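Marnach stainless parts tray, reviewed with the yellow plastic trays from the same range

Reviewed by Maham Jafri

Rating: 4 out of 5

The Marnach tray is a shallow rectangular pan in stainless steel with raised, polished rims. I bought it in December for bench work on small motor assemblies: round driver boards, wire harnesses, motors with short leads. Shipping weight was 506 g. The yellow trays were ordered separately and are the cheaper item by a wide margin.

My layout puts the steel tray in the center of a white table with four yellow trays around it. Stock goes in the yellow trays, and the steel tray holds whatever is being matched up at the moment. A board with two can capacitors on it sits flat next to its harness with enough clearance that the connectors do not end up on top of the components.
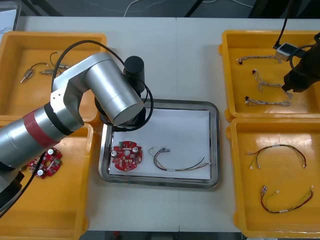

Bare steel is the wrong surface for a populated board. It is conductive, it reflects overhead light straight back at you, and small parts slide on it. I line mine with a sheet of white paper, which fixes the glare and the sliding. It also makes thin wires much easier to tell apart, black and green especially. Paper does nothing for static control, so if your boards need that, budget for a dissipative mat cut to size. Marnach does not sell one.

The rims are the best part of the design. They are high enough to stop a rolling motor and smooth enough that a harness dragged over the edge does not snag. Corners wipe clean with alcohol. After 14 weeks of daily use there is light scratching on the floor of the tray and no rust.

The yellow trays are adequate. The color gives good contrast against silver motor cans and red boards. They mark easily, and one of mine arrived slightly bowed and rocked on a flat surface. Soledad Manríquez at Rowbotham replaced it by the following Thursday without asking for the old one back.

Against the Triltton pan I used before, the Marnach has a better edge finish and a flatter base. The Triltton nests for storage and the Marnach does not.

Pros: flat base, smooth rims, easy to clean
Cons: no liner supplied, does not nest, yellow trays vary in flatness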